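Coasters, Trays and Other Table Savers: The Gallery

Apr 16, 2019

I have never believed in coasters. They stick to the mug, they drop off halfway to your mouth, and the table gets a ring anyway. But Neusa Cordeiro talked me into giving a pile of them a fair go, and Hemmin was selling the things by the bagful, so I spent a few weeks finding out whether my opinion deserved any respect. Mostly it did.

Wallero felt squares
Advertised as good for 2000 washes. I gave up at 7, by which point the colour had gone and the corners had curled. Maybe the other 1993 are better.

Tandness slate
Handsome, I'll admit. Also scratches whatever you put it on, so you need a coaster for the coaster.

Hemach paper rounds, pack of 100
Fine for a party. At home they turn to porridge under the first cold drink, and I still have 92 of them in a drawer if anyone wants some.
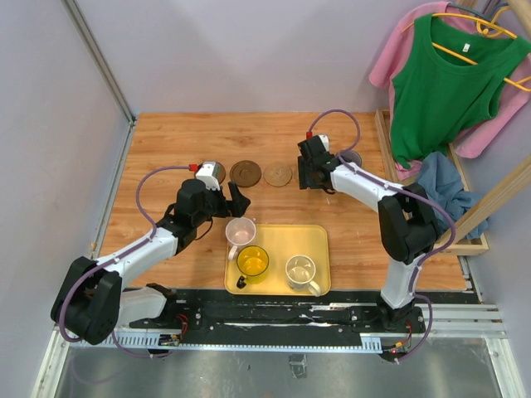
The mixed lot
Mixing coasters is supposed to look relaxed and I was ready to hate it. Eetu Kettunen swears by cork and won't hear a word against it, though his own has gone crumbly at the rim. Four round ones along the back of the table, a light tan cork with a design pressed into it, two browns and a grey, and I grudgingly like the colours together on that orangey wood. All three mugs are on the yellow tray, mind you, which is my whole argument. One tray does the work of the set and you can carry it to the sink.

Neusa says I'm missing the point of coasters. She has yet to tell me what it is.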